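Worn pads – do you bin the episodes?

skikau_pete: We've got 3,378 demos toward the latch box task and I've only just looked properly at my finger pads. Rubber's torn on both sides, right one's worse. Would you keep the data? 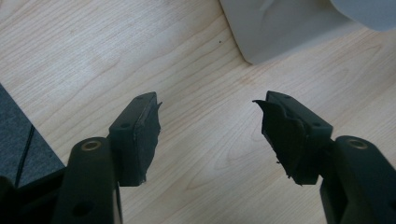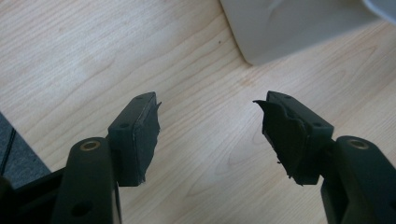
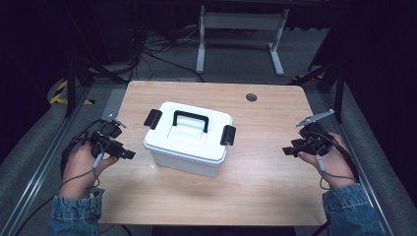 First two: the pads. Last one: the box, both grippers.

inen8: Keep it, mate. Torn rubber is what the policy gets on a real shift.

chala: Disagree – a flap curling into the gap changes the grip. I dropped 530 of mine and didn't miss them.

skikau_pete: Ouch. Might tag them and swap the pads at smoko.

Related threads
Sudenard pad glue
Cable snags at the wrist

Last updated: December
Contact | Back to top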